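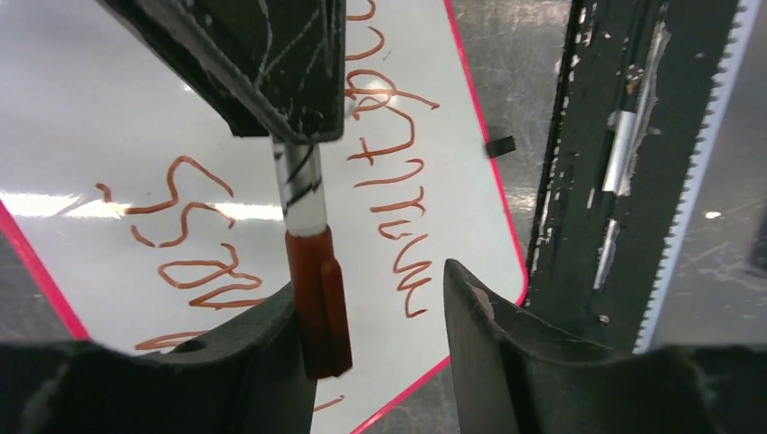 ## 4. Teaching a hand-over between two arms

This section covers recording a marker hand-over by remote control. One arm (the giver) holds the marker. The other arm (the receiver) takes it with its fingers. Read section 3 first if the leader handles have not been paired with the arms.

The steps apply to Jollell stations running the Fluvholm recorder. Stations at the Larham site use the same menus, but the foot switch is on the left.

### 4.1 Before you start

1. Lay the whiteboard on the floor inside the reach of both arms. It does not need to be square to the bases.
2. Check that both wrist cameras show a live picture. Wipe the lenses with a dry cloth.
3. Put the cap on the marker and press until it clicks.
4. Set the speed limit to 20 per cent on both arms.
5. Stand behind the line, with the stop button within reach of your free hand.

**Caution:** Keep hands and sleeves out of the space between the grippers whenever the arms are powered. The software does not check for contact between one arm and the other.

**Note:** Old writing may be left on the board. It has no effect on this task. Wipe it only if the next task in the session is a writing task.

### 4.2 Recording one demonstration

1. Press the foot switch once. The recorder lamp turns green.
2. With the giver handle, bring the marker over the board, upright, cap end down.
3. Stop the giver and let go of its trigger lock. The grip force stays at its last value.
4. With the receiver handle, open the fingers fully and bring them up from below until the cap is centred between them. Use the receiver's wrist view for this. The side view hides the gap.
5. Hold both arms still for 2 seconds.
6. Raise the receiver slowly until the fingers are level with the cap. Do not push the marker up into the giver.
7. Close the receiver. Stop squeezing when the soft fingers begin to bend around the cap.
8. Open the giver.
9. Lower the receiver straight down, clear of the giver, before making any sideways move.
10. Press the foot switch again to end the recording.

Steps 7 and 8 must not overlap. If the giver opens early the marker will usually drop or tilt, and the trained policy will copy the error. Discard the take by holding the foot switch until the lamp flashes.

**Caution:** If the fingers catch the marker clip, do not pull. Open the receiver, lower it, turn the wrist slightly and approach again. A take with a second approach can be kept if you tag it `retry`.

### 4.3 How many takes to record

Record 20 takes for each starting position of the board. Move the board by hand between sets, with the arms parked. Change its angle as well as its place.

Vary the following from take to take:

- the height of the hand-over
- the turn of the marker about its own length
- the side the receiver comes from

Keep the order of the steps the same in every take. The reference set supplied with the recorder holds 458 takes, recorded by Tomoyo Tanabe and Jhun Policarpio. Load it under **Library > Hand-over** to compare timing with your own. A normal take lasts about half a minute.

### 4.4 Checking a take

Open the take and play the receiver's wrist view at half speed. Reject it if any of these apply:

- the marker leaves the view before the fingers close
- the giver moves after step 5
- the two grippers touch
- glare on the board hides the cap at the moment of grasp

Glare is best dealt with by turning the board. Changing the camera exposure part way through a set makes the set unusable, and the recorder will not warn you.

### 4.5 Wear

Scuffs on the gripper shells and worn coating on the arm links do not affect recording. Fingers do. Replace a finger if the inner face is split or no longer springs back, then repeat the grip calibration in section 2.4. Takes recorded before and after a finger change should be stored as separate sets.

When the session is finished, take the marker out by hand with both arms powered down, park the arms with the Hattori stands fitted, and export the set before closing the recorder.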